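# Shelves you can see through

Wire shelving used to live in restaurant stores and garages. It has moved into the kitchen over the past few years, mainly because it is cheap and goes together without tools. The Clatetow office of Starura, a small design firm, swapped its old snack cupboard for a black wire unit in December. The cupboard had doors, and things went off behind them.

The change has mostly worked. Food gets eaten because people can see it. The drawback is that wire shelves don't hide anything, and they don't hold small items well. Packets tip, and thin boxes catch on the grid.

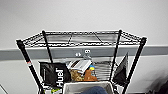 *Black wire shelving against a pale wall, with a Huel pouch and a white box on a lower level.*

Tall pouches are the awkward ones. Once opened and folded over at the top they lose their shape and start to lean, and whatever is next to them leans too. Keep them at one end, beside a post, or stand them in a shallow tray. Boxes should lie flat on the wire, with nothing underneath.

Check the height before you buy. A unit of 980 mm fits below most windows, while the 2000 mm size needs fixing to the wall — the fixings are often sold separately. Leave the top shelf for light things such as cereal and kitchen roll.

Starura's staff now clear theirs every 3 months. It takes one person a lunch break.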